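Notebook, 21 Mar 2021
Sourdough crust test for the Tagle bakery

I baked the 5 loaves with Curnard flour, all at 84 percent water. The dough was soft but I could still shape it well. 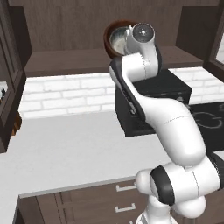
Loaves 1 and 2 got steam for the first minutes only, and their crust is thin. The other three had the lid on longer. I like them more, but Sikosside wants a thin crust, so I must repeat this.
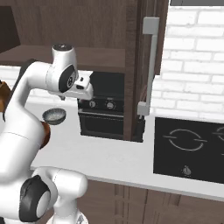

Salt is still an open question. The Garkix scale jumps by 3 grams when the load is small, and I do not trust it. For the next weighing I want a small round bowl, gray like this one with the darker rim, so that white salt left inside is easy to notice. Repeat in July with the summer flour.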